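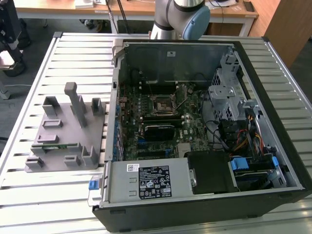
My March project: a Dell tower from the Homville surplus sale

I paid six bucks for this one and have been having way too much fun with it! Side panel off, case on its side, and there's the green motherboard with its CPU socket sitting empty (so a processor is first on my shopping list). I love the light-blue drive rails and the blue handle on the power supply, so easy to spot. The cables by the drive cage are a tangle of red, yellow, orange and black, and I'll get to those last. Plan is to spend under $200 all in and use it for my music files. More pictures when the parts get here from Visumton.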